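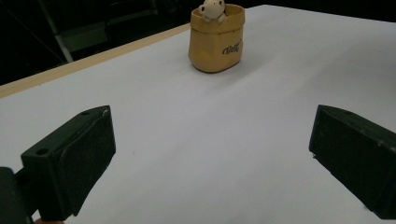 Did Somebody Really Invent the Paper Bag to Carry Ghosts? And Other Stories You Should Check

People love a good story about where everyday things come from. The trouble is that a good story gets passed along even when it's wrong. So let's take a plain old sack and ask some nosy questions about it.

Story 1: "Paper is weak."

Is it? Tear a sheet of notebook paper. Easy. Now take a brown grocery bag, hold it by the top, and try to pull it apart the same way. It puts up a fight. Paper is made of tiny wood fibers, far too thin to see one by one, all tangled together like hair in a brush. Long fibers tangle better than short ones, and many brown bags are made with long ones. So "paper is weak" is only true of some paper. Get it soaking wet and most kinds will let you down.

Story 2: "The town of Dindlow had the first paper bag shop in the world."

The sign on Dindlow's main street says the shop opened in 1874. Maybe it did. But look at the word "first." How would anyone know? Somebody would have to check every other town on Earth. And people were selling things in folded and glued paper before 1874, so the sign is in trouble already. The town of Tutby has a sign that says the same thing, by the way. They can't both be right. They can both be wrong.

Whenever you see "first," "oldest" or "biggest," ask who measured.

Story 3: "Paper bags are always better for the planet than plastic ones."

Lots of grown-ups will tell you this one. Some will tell you the opposite. Making paper takes trees, water and a lot of energy. Making plastic usually takes oil or gas. Paper rots away much sooner if it blows into a ditch. Plastic can hang around for a very long time, but a strong plastic bag may get used over and over. Which one wins? It depends on what you're counting, and how many times you use the bag. If a person gives you a one-word answer, be a little suspicious.

Story 4: "A bag can hold as much as you like if you fold it right."

No. Folding helps, though. A flat bottom lets a bag stand up by itself, and it spreads the weight out. A bag with a pointy bottom flops over, and everything leans on one seam.

Try it yourself

You need 3 paper lunch bags, all the same kind, and a bunch of dry beans.

Leave the first bag alone. Roll the top of the second one down a few times to make a thick rim. Dampen the bottom of the third with a wet sponge. Put the same number of beans in each one and lift it by the rim. Keep adding beans until something rips.

Before you start, write down which bag you think will last longest. Don't change your guess afterward! If you get a surprise, do the test again with fresh bags. One try could just be luck.

And the ghosts? We made that up for the title. Did you believe it for a second?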